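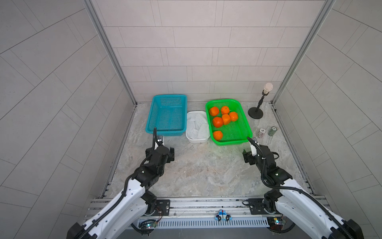
Stunum Two-Arm Project: Frequently Asked Questions

Last updated 11 October 2018

General

What is the project?
Stunum is a student automation project at Lurnside. Each team programs a pair of arms to complete a packing task inside a shared cell. The current task is the fruit task: take an orange, put a foam net sleeve on it, and place it in the second basket.

Who can join?
Any enrolled student who has passed the shop safety check. Teams have up to four members. Prior work with arms is not required, but at least one member should be able to read and edit a Python script.

How many places are there?
Eight teams per term. When all places are taken, new teams go on the waiting list in the order their forms arrive.

Who runs it?
Aldo Fabbri handles sign-up, cell bookings and scoring questions. Technical faults go to the fault log first.

The cell

What is in the cell at the start of the fruit task?
Two baskets and a small white container stand in a row near the back wall. The blue basket is empty. The oranges are in the green basket. The sleeves are piled in the white container between them.

Do the baskets have to stay where they are?
Yes, until the run is scored. A basket may shift a little during a pick. If it moves more than 19 mm from its start mark, the run is scored up to that point and stopped.

What about the poker chips?
They belong to the stacking task. Leave both stacks where they are, to the right of the green basket. A run that knocks over a stack loses two points.

Can we move the arm bases?
No. Both arms are mounted on the front rail and calibrated there. Loosening a base plate means a full recalibration – roughly 14 minutes for each arm – and the time comes out of your booking.

Can we change the grippers?
Finger pieces may be changed. The gripper body may not. Log the part number and refit the original piece before you leave.

Can both arms work at the same time?
Yes. Wurkus, the control software, checks for overlap between the two work areas and pauses the arm with the lower priority. Set the priority in your config file. The default is left arm first.

Why does my arm stop with a cable warning?
The wrist has turned too far in one direction. Home the arm and add a limit to that joint in your script. Do not pull on the conduit by hand while the arm is powered.

Scoring

How is a run scored?
One point for each orange placed in the blue basket, and one more if the sleeve is still on it. Dropped fruit may be picked up by an arm but not by a person. A run lasts 11 minutes.

Can we use our own fruit for practice?
Yes, as long as it is firm. Take it with you when you finish.

Where do the results go?
To the Cao board, under your team number. Scores are posted after the log has been checked. Final runs are in May.

Can a result be challenged?
Yes, in writing, with the run number and the time in the log. Video alone is not accepted – the log is the record.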